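Home | Forums | Local Courts & Civic Life | Search | Log in

Public gallery visits for sixth formers, worth it?
Posted 18 May 2022 by Ambros Reisinger

Evening all. Our school in Gruren has been offered seats when the county court sits in the town hall, and I've got 121 pupils who'd love a day out of lessons (bless them). Has anyone taken a group that size? I worry they'll hear two hours of drainage law and never forgive me.

kfuchs_gruren wrote:
Do it, Ambros! We took ours in December and they heard a boundary appeal, dry as toast on paper, and they argued about it all the way home on the coach. Ask the clerk for the case summaries beforehand, ours came to 2 pages each and were lovely and clear.

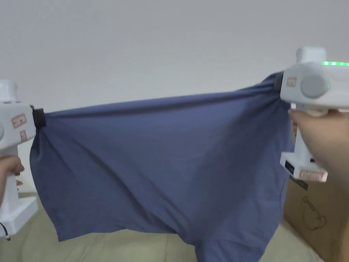

Blue fabric, held out between the two grippers

Bachmann wrote:
I'll have to disagree with Kilian, fond as I am of him. A hall packed with teenagers turns a hearing into a show, and the people whose case it is didn't ask for that. Thirty at a time, in the ordinary courtroom, would be kinder.

kfuchs_gruren wrote:
Fair point, though the parties were asked first in our case and both said yes.

Ambros Reisinger wrote:
Thank you both, that's given me plenty to chew on. I'll ring the clerk about splitting them into smaller groups.

Contact us | © Zellport Forums | Back to top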